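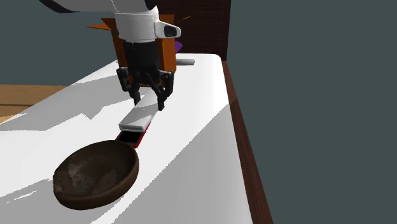 A dark brown pan, gripped by its handle.

Wednesday, January 24, 2024

The council has finally put out its draft rules on food labels for small producers, and I spent Sunday evening reading all 78 pages. I make chutney and sell it at two markets, so I have an interest.

The main change is that anyone selling more than 800 jars a year would have to print a full nutrition panel on every label. At the moment I list the ingredients and allergens and leave it there. I sold just under the limit last year, but Yaneth Castaño, who has the stall next to mine, is well over it with her hot sauce. She had a quote from Grarkedix for lab testing at £79 a recipe. She has 5 recipes, and each one has to be tested again if she changes the sugar or salt.

Betancur, the deli on the corner, has told its suppliers it wants the panels on everything by April whatever the council decides. That affects me more than the rules do.

I don't mind telling people how much sugar is in a jar. It's chutney, there's a lot. I would like the testing to cost less, and I've written to the council to say so. Comments are open until the end of next month.

I'm making the lime pickle again at the weekend.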